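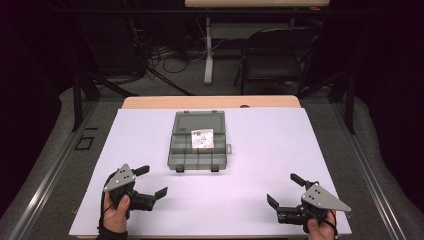
Ticket 544 - Organizer box station: latch task, operator wrist strain and rejected recordings

Status: Closed, with one follow-up open
Site: Stirkow, training bay
Raised by: Day shift, hand gripper operators
Assigned to: Kestano floor support
Priority: Medium

Original report

Since the kitting work moved over to recorded demonstrations, the organizer box task has the worst reject rate of anything we do in the bay. The checker throws recordings out with "grip lost" or "pose jump" and we have to redo them. Most rejects come at the two front latches. Two operators also report sore wrists by mid-afternoon. On the old kitting line we opened these boxes with our thumbs all day and had no complaints.

We would like to know if it's the grippers, the board or us.

Setup at the station

White board flat on the table
One translucent gray organizer box, lid closed, latches toward the operator
Folded printed card on top of the lid
Two hand-held grippers, left and right, each with its gray triangular plate mounted on top
Recording software: Jomden, bay build

Log

9:10 - Read through the reject list for November. 56 rejects on this task, 28 of them with the pose jump message. The others are split between grip lost and operator cancel.

9:35 - Restarted Jomden and ran the standard check with the board clear. Both grippers tracked normally. Opened and closed the jaws slowly, then fast. No errors.

10:05 - Put the box back and asked an operator to do the task at normal speed. First recording accepted. Second rejected, pose jump on the left side. The operator had turned the left wrist inward to get under the latch and the plate tipped away from the overhead view. Same thing on the fourth try.

10:40 - Moved the box closer to the operator. Worse. The elbows have to go back and the wrists bend more.

10:55 - Moved the box toward the far half of the board, still centered. The arms are straighter and both plates stay in view for the whole latch. Six recordings in a row accepted.

11:20 - Tried the same position with a taller and a shorter operator. Fine for both. The shorter operator asked for the floor mat that went missing when the bay was set up. Mat found under the packing bench and put back.

13:15 - Looked at the grip lost rejects. These are nearly all on the card. The card is wrinkled and the squared finger tips slide over it if you come straight down. Coming in low from the side and closing on a raised edge works. Operators on the late shift had worked this out already but it was never written down.

14:00 - Checked cord routing. If the cord hangs free it pulls on the gripper at the end of a long reach. Asked operators to leave slack past the wrist before they put the strap on.

14:30 - Strap tension. Several people were pulling the strap as tight as it goes because they thought a loose strap caused the rejects. It doesn't. Snug is enough. The sore wrists may be partly this.

Fix applied

1. Box goes in the far half of the board, centered, long side running away from the operator.
2. Take the card off first, from the side.
3. Open one latch at a time. Keep the plate facing up. If you can't reach without rolling the wrist, stop and move the box.
4. Strap snug, cord slack.
5. Swap operators at 1600 at the latest, sooner if anyone asks.

Comments

Day shift: Tried it for a full shift. Far fewer redos. Wrists better but not perfect. Can we talk about the count? The daily target was copied from the kitting line, and a recording takes a lot longer than packing a box. People rush the latches to make the number, and then the recordings get rejected and we are further behind.

Floor support: Agreed that the target doesn't fit. Passed to the Rathnayake account lead with the reject list attached. Until there is an answer, rejected recordings are no longer counted against the operator who made them.

Late shift: Please also note that two of us have not done any hands-on kitting since the changeover and we were told we would rotate. The work is different, more standing still and more concentrating. Some people like it and some would rather be back on the line half the day.

Floor support: Noted, and split out as its own request so that it doesn't get closed with this one. The shift lead has it.

Day shift: Left gripper feels stiffer than the right one when the jaws open. Not causing rejects.

Floor support: Hinge cleaned on the left gripper. Let us know if it comes back.

Resolution

Rejects were caused by box position and approach angle. No fault found in tracking or in Jomden. Station sheet updated with the five points listed under Fix applied, and a printed copy is at the table for both shifts.

Follow-up open: daily target for recorded tasks, waiting on Rathnayake.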